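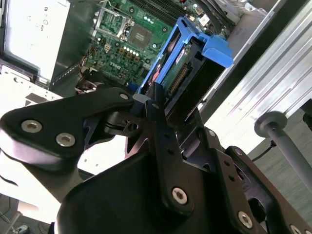

October
By Ctibor Ďurica

The visitor lot at Skokwood was full by nine in the morning, so I left my car by the road and walked in past the loading docks. Most of the people ahead of me were from school districts and county offices, the kind of places that replace their computers all at once and then have to figure out what to do with the old ones.

Skokwood takes in used office machines, sorts them, and sells what can be sold. Last year it handled 3887 desktops. For most of its life the work was done by hand at long benches. Now one corner of the building belongs to Pultside, a small robotics company that is trying to teach arms to take computers apart without wrecking them. The open day was mainly a chance to see how that is going.

It is going slowly, and the people running it said so. Lysenko, who leads the Pultside team, began the demonstration by telling us that a good bench worker could beat the robot at every job we were about to see. Then she started the first run.

The job was a hard drive. In many office desktops the drive sits in a plastic caddy, and a person pinches or pulls it and lifts it out without thinking much. The robot has to find the caddy, get its fingers on it at the right angle, and move it through a space crowded with other parts. Cables are the worst of it, Lysenko said. They are never in the same place twice, and they move when you touch them.

A screen on the wall showed the view from the wrist camera, and most of us ended up watching that instead of the arm. From across the room the arm just looks busy. On the screen you could follow how close the fingers came to the board and the edges of the case.

The first try stopped halfway when the grip slipped. An operator backed the arm out, set the drive in place again, and restarted it. The second try took longer than I expected, but the drive came out and went into a tray. A man behind me from a school district asked how many a day it could do. Roughly 700 a month, he was told, if nothing goes wrong, and things go wrong.

Drives matter to Skokwood because of what is on them. Every one has to be pulled, logged, and wiped or shredded before the rest of the machine can move on. Zarkis, the floor manager, said that step holds up everything behind it. He has 5 people on it and would like to move 2 of them to testing and repair, where the company makes its money.

I asked him if the crew was worried. He said some were at first. A few of them now spend part of the week showing the Pultside engineers how they do the work, and one has become the person everyone calls when the arm gets stuck.

After lunch there was a turn at the controls for anyone who wanted it. I steered the arm toward a case and bumped the side panel almost right away. The woman after me had a drive out on her first attempt. She fixes printers for a county office.

The next open day is planned for spring. Lysenko hopes to show memory modules by then. The clips, she said, are giving them trouble.

RELATED
What happens to old school laptops
Inside a county repair shop
Shred or wipe: how offices choose
Learning to solder at sixty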